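Notes from the Boltgate open day, Ziltitz
Feb 3, 2018
By the household storage correspondent

The Boltgate building in Ziltitz opened its doors to visitors on Saturday, and I went for the part of the program that dealt with bedrooms. The kitchens upstairs drew the longer line. My interest was in small-item storage: the loose things that collect on beds, nightstands and windowsills, and how they are sorted, boxed and moved.

Entry was through the loading side. Visitors were given a printed plan of the floor and left to walk it at their own speed. The rooms are full-size, with real walls and finished ledges, and each is fitted out the way a rented room in town might be. The plan listed the furniture dimensions but omitted the bedding, a pity for anyone trying to work out how textiles affect the job.

Textiles do affect it. A box on a hard table has a flat reference under it. On a comforter the base sinks unevenly, and anything upright inside the box leans with it. A filled comforter also hides thin things such as cables in its folds. The handout recommended smoothing the bedding first and laying a tray or a lid under the box. I would add that a wide box is better than a tall one on any mattress, as the center of gravity stays low when someone sits down next to it.

The bedroom I spent the most time in uses gingham bedding in gray and white and a plain corrugated carton with no flaps. Flaps are a nuisance during sorting. They fold inward over the contents, they catch sleeves, and they take up bed space when folded outward. Removing them costs some stiffness at the rim, acceptable for a box that will be carried across a room and not stacked.

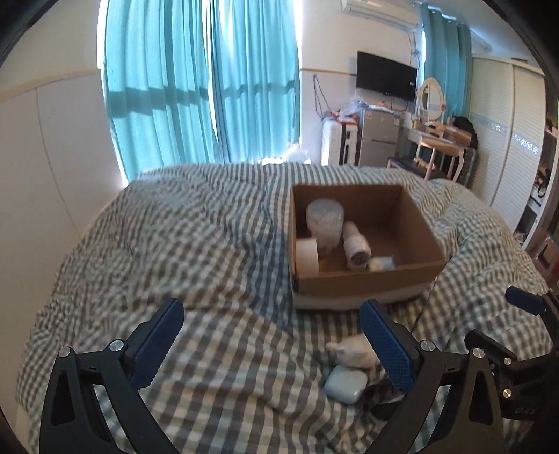

Contents were the sort of mixture that defeats most storage advice. A frosted jar and a roll of masking tape have almost nothing in common except that both can stand up. The usual instruction is to group by use. The Boltgate handout groups by shape and stiffness instead: rigid uprights against the back wall of the box, rolls and cylinders next, small flat cases in the gaps, soft toys last and on top. A plush toy fills whatever space is left and does no damage to its neighbors, so it can wait on the bed until the end.

The tape deserves a separate remark. Stood on its edge, a roll takes less floor area but will travel as soon as the box tilts. Laid flat, it stays put and wastes its own center. The handout prefers flat, with small parts placed in the core. I tried both at the practice table with a roll and a carton of my own choosing, and the edge position was acceptable only when the roll was wedged between two heavier pieces.

Down the hall was a display of bins and dividers under the Plovari name. The inserts are sold in two depths. The shallow one suits cases and chargers, the deep one suits jars. The divider slots are set close together, and fitting a panel took more force than I expected. I would want to handle one again after a year of use before buying a set. The price sheet gave 8 for a single insert and 67 for the full drawer kit, with no currency printed. The attendant at the desk said a corrected sheet would be out in March.

A short talk on labeling followed in the room called Colombo. It ran over time and covered marker types at some length. The useful part was a recommendation to label the side of a carton and leave the top blank — the top is the first surface to be covered by something else. The room has 83 seats according to the notice on the door, and the ventilation is loud enough that the back rows asked for repeats.

Practical points for anyone going to the next one. The coat racks are at the far end from the entrance. The printed plan has the stairs on the wrong side. Bags larger than a backpack must be left at the desk, and the desk closes before the rooms do, so collect them early. The cafeteria takes cash only and had run out of soup by the time the talk ended.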